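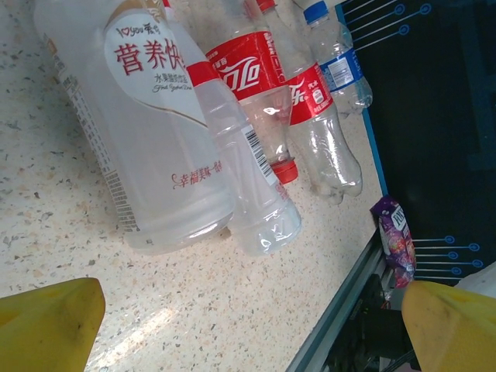

Figure 1. Plastic bottles on the sorting counter, labels still on.

Kotar Container Return Project
Progress report to the Plilari fund, 2 May 2023
Prepared by Amparo Taipe

1. Work in the period
The sorting counter was put into use in February. Drinks containers from the Kavanagh building are brought up in bags, laid on their sides and separated by material. Labels are left on at this stage. Caps stay with the bottle where they are still attached and go into a separate tub where they are not.

Clear and translucent plastic are now kept apart. The buyer, Drudaneck, pays a lower rate for mixed bales and returned 2 of them in the first month. No bales have been returned under the new rule.

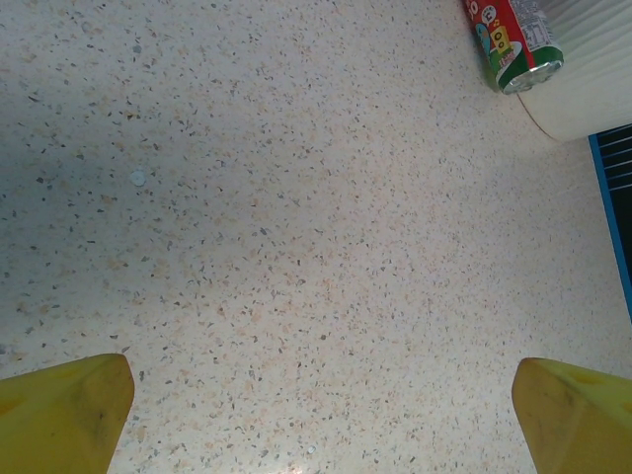 Metal is handled after plastic and is the smaller stream by volume. Cans are not crushed before sorting, and the printed side is checked for the deposit mark. The check is slow on cans with busy artwork, such as the red one with cartoon-style letters and a green band near its base, and staff have asked for a reference sheet. The speckled surface also makes small debris hard to see, so the counter is wiped between bags.

2. Spending
80 percent of the equipment line has been spent. The remainder is held for a second scale. The labor line is on plan.

3. Open items
Drainage of part-full bottles is still done at the sink and holds up the line. A drip rack has been priced at two suppliers. The reference sheet for deposit marks is in draft.

4. Next period
Extend collection to floors 4 and 5. Report bale weights by material.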